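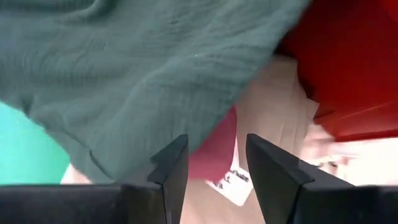 Kusum Vishwakarma asked, before the group had finished signing in, whether a family open day could tell parents much about the ordinary day their children would have. The question was a fair one, and it was put again in different forms throughout the morning at the Burkby Family Center.

The visit took place in February, at the invitation of the center, and was attended by 13 parents and caregivers from the Bhatt Street playgroup. Most had children between the ages of one and four. The purpose was to see the toddler and preschool rooms in use, to hear how staff handle meals, naps and toilet training, and to learn what the center expects of families during the first month.

The group was received at 9:15 a.m. and taken first to the toddler room. Children were arriving at that hour, and visitors were asked to stand along the coat hooks and keep their voices low. One boy cried for some minutes after his father left. A member of staff sat on the floor near him with a book open and read aloud without asking him to join her. He moved closer by degrees and by the fourth page was leaning on her arm. Several parents remarked on this later. The center's practice is that a parent says goodbye once, plainly, and then goes. Staff will call within the half hour if a child has not settled.

Snack was served at 9:45. Children poured their own water from small pitchers, and spills were wiped up by whoever had made them, with help. Archana Bansal, who directs the toddler program, told the group that the room goes through a great many dishcloths. She added that the staff do not use dessert as a reward and do not ask children to finish what is on the plate. One visitor said that her daughter ate almost nothing at home before six in the evening. Ms. Bansal suggested that the family keep a simple written record for a week before making any change to mealtimes.

The preschool room, known to the children as Urkus after a bear in a story the class made up two years ago, is larger and noticeably louder. It has two doors to the yard. Rules are posted at child height, in drawings, and there are only four of them. The group observed a dispute over a wagon, which was settled with a sand timer after two attempts at talking had failed. Staff were candid that the timer does not always work and that on some days the wagon is simply put away.

Discussion of naps took longer than planned. The center dims the rooms at 12:30 p.m. and asks every child to rest for a short period, but children who do not sleep may look at books on their mats after that. Two families reported that an afternoon nap at daycare had led to bedtimes past ten o'clock. The center will wake a child at an agreed time if the parents request it in writing. It will not keep a tired toddler awake, and parents who need that arrangement were advised to raise it before enrolling.

The group then crossed the yard to the lending library, which is housed in the Vorkov annex and is open to any family in the district, enrolled or not. It holds roughly 700 items, most of them picture books and puzzles, along with a shelf for adults on sleep, feeding and new siblings. Loans are for three weeks. There are no late fees, though a lost puzzle piece should be reported so that the set can be pulled from the shelf.

Questions on cost were taken at the end. The deposit is $500, returned in full when a family gives one month's notice. Fees for siblings are reduced, but the center was unable to state the new rate at the time of the visit and will send it to the playgroup by mail.

Ms. Vishwakarma returned to her first question before the group left. Ms. Bansal replied that parents are welcome to come back on an ordinary morning, alone, and stay through lunch. Visits of this kind are arranged through the front office. Three families put their names down before leaving, and the sign-up sheet remains at the desk for those who could not attend.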